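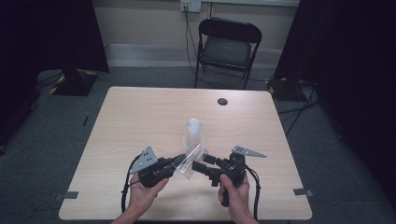
Veronica said the well was worth every cent, and that people in Tusirby had been drinking from it since before there was a Tusirby. She said it over the phone, loudly, with a dishwasher going.

"Who told you that?" Tahsin asked.

"It's on the sign."

"Who put up the sign?"

She let that one go by. The ticket was nine dollars. For that you got a paper cup and a walk down 248 steps to a stone basin, where the water was supposed to fix your knees. Tahsin pointed out that anyone who could manage the steps had pretty good knees already.

"You're coming on Saturday," she said. "I paid."

So on 26th October he stood in line behind a man in a yellow raincoat who had driven from Plotamitz for the third time. The man's knees were much better. He had also, he admitted, quit his roofing job in January.

"And you think it's the water," Tahsin said.

"Well, I don't think it's the roofing."

The guide told them the spring was 2,912 years old. Tahsin asked what it had been the year before, and she said 2,911, and looked pleased with him for following along.

At the bottom it was cold and smelled of pennies. Veronica drank hers in one go. Tahsin held his cup up to the bulb on the wall, sniffed it, and drank half. It tasted like the tap at his mother's house.

Going up, he kept waiting for the ache that always started in the left one. He stopped on a landing and bent the leg a few times.

"What?" said Veronica, from above.

"Nothing," he said. "Tying my shoe."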